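Knitwear: sorting and folding
Tiltelthorpe Clothing Exchange, gallery 3

The winter knits get sorted in July, when the rails are quiet and there is room to spread things out. Heike Wendt looks after this part of the exchange, and the notes on this page are hers.

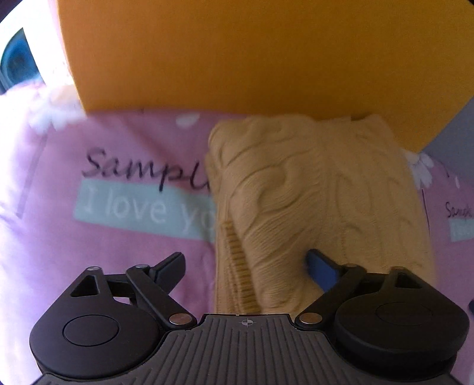
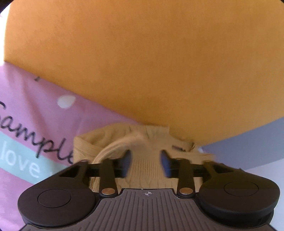

Beige cable knit on the pink "Sample" print.

Cable knit takes up more room than plain knit and should be folded, never hung. Fold the sleeves in first, then bring the hem up to the collar. Don't press the cables flat. Each shelf holds two stacks, and anything over 500 grams goes at the bottom.

Small knits are kept apart from the jumpers. Socks go in pairs, with the cuffs together, and single ones wait in the drawer under the window until the end of the season.

Baldur Vídalín has asked for plain wool in dark colours for the mending table. Please leave it with Heike before 2 in the afternoon.

Gallery 2: coats and scarves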